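Raltumska Bench Rules for Small Lab Automation, spiral-bound edition
Reviewed by Jessie Chisholm

I've read a lot of guidance on sharing a bench with a robot arm, and most of it was plainly written by people who had a car plant in mind. So when Kenneth Sutherland dropped the Raltumska rules on my desk in October and told me to try them, I expected to skim and shelve. I've now worked from them every day for 3 weeks and I love this thing!

It's 115 pages, spiral-bound so it lies flat, with a wipe-clean cover and one rule per page. Each rule gets a plain statement, a short "how to check it" and a box for your initials. The writing is clear enough that our newest tech, Euan Kerr, was using it alone by his second afternoon.

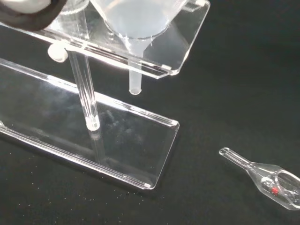
The section on clear labware is the best part of the book, and I'd buy it for those pages alone. Rule one there is to teach every pick and place point on the real piece, never on a drawing, and to look at it from low down as well as from above. Our funnel stand is clear acrylic from the shelf to the base plate, with the stem hanging well short of the base, and on a black surface the bright edges are most of what you have to go on. The book tells you to use those edges: set your clearances from the lip of the shelf and the end of the base, and write both down. It also wants a dust check before every run, which I used to think was fussy. Look at the white specks on that black top and you'll see why I've come around.

Then there's loose glass. The rule is that anything small and round gets a holder or gets a marked spot outside the sweep of the arm, and the spot goes on the bench map. Mali Kneath drew ours in pencil and we've redone it twice already (the book leaves room for this – bless them). The rule on grip force is shorter than I'd like, but the test it gives is a good one: start at the lowest setting, lift a spare, hold for 20 seconds, then go up a step if it slips.

I'm also very fond of the pages on cables and status lights. Cables get strapped to the arm at set points, with enough slack for the full bend, and you run the whole reach slowly by hand before you let it go by itself. Status lights have to be visible from wherever a person would stand to reach in. Simple stuff, and we had skipped half of it.
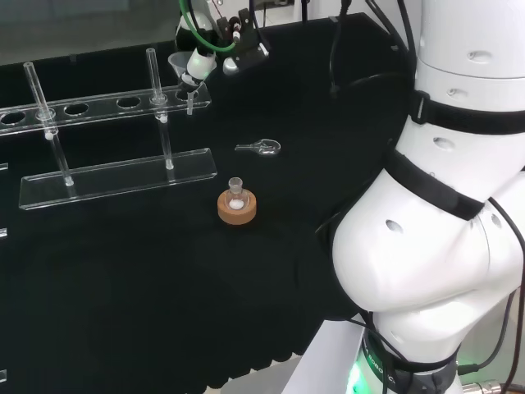

Straps along the arm, a green light at the base, and the flask sitting in its cork ring.

A few gripes. The index is poor: "funnel" sends you to "vessels, open," which sends you back to "funnel." The chapter on two arms over one table is thin, and that's the setup where people most need help with who moves first. Beathag Ogilvie ended up writing her own half page on it and taping it inside the back cover. And the initials boxes are tiny.

If you run bigger machines behind fencing, the older Cruickshank binder covers more ground, though it's heavy going. For glassware on an open bench, get the Raltumska. I've already ordered a second copy for the prep room – mine has a coffee ring on rule 12 and I'm not lending it out.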